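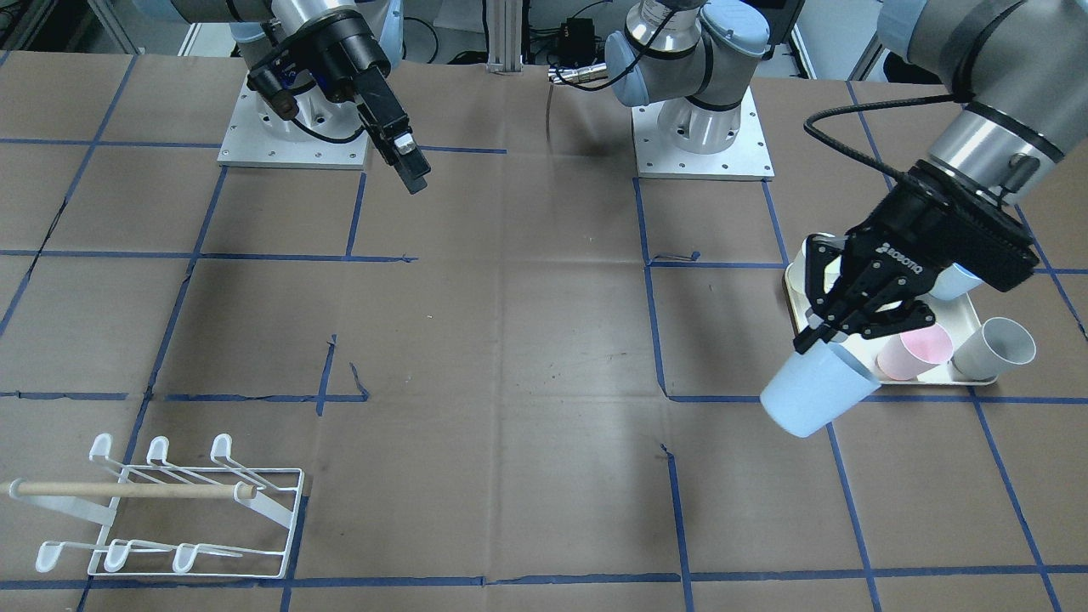
# Wheel loses centre after a few laps, league race coming up

Asked 2023-07-07 in Sim racing > Hardware

I've got a Kuter belt-drive wheel on a Wivent stand, used for our club's online league. For the first few laps it's fine. Then the centre starts to drift, always to the left, and by lap 30 I'm holding it a good bit off straight to go down the straights. Unplugging it and plugging it back in fixes it until the next long run.

I've had it since February and it didn't do this at first. Firmware is build 2657. I've recalibrated in Windows and in the game, no difference. Same thing in two different sims so I don't think it's a game setting. Force feedback is at 100 per cent in the driver.

Our next round is 51 laps and there's no stopping to replug. Any ideas?

## Answers

**Ourania Giannakopoulos** (7 votes, accepted)

Sounds like the belt is slipping on the motor pulley. On these wheels the position sensor is on the motor side, so each time the belt jumps a tooth the wheel thinks it's somewhere it isn't. Replugging makes it find centre again, which would fit what you describe.

To check:

1. Turn the PC off and unplug the wheel's power supply.
2. Put a bit of masking tape on the rim at the top and a pen mark on the housing behind it.
3. Power up, let it calibrate, and see if the two line up.
4. Drive 30 laps, park, and set the wheel so the driver screen reads zero. Look at the marks again.

If they no longer line up, take the back cover off and tighten the belt. There are two screws on the motor bracket. Loosen both, slide the bracket back a little, do them up again. Don't overdo it or the wheel goes stiff and wears the bearing.

Also drop the force feedback to 70 or so. Full strength over kerbs is hard on the belt.

*Comment from the asker:* marks were out by nearly a thumb's width. Bracket screws were both loose. Tightened, did a full-distance test and it stayed put. Thanks.

**gasusel_fan**

could be the usb port, mine did something like this on a front port. try one on the back. or just get a Gasusel, no belt

**Sveinbjörnsson Racing (club account)**

Check your league rules as well. Ours lets you pause in the pits for a hardware fault once per race if you tell the steward in chat first. Not every league does it.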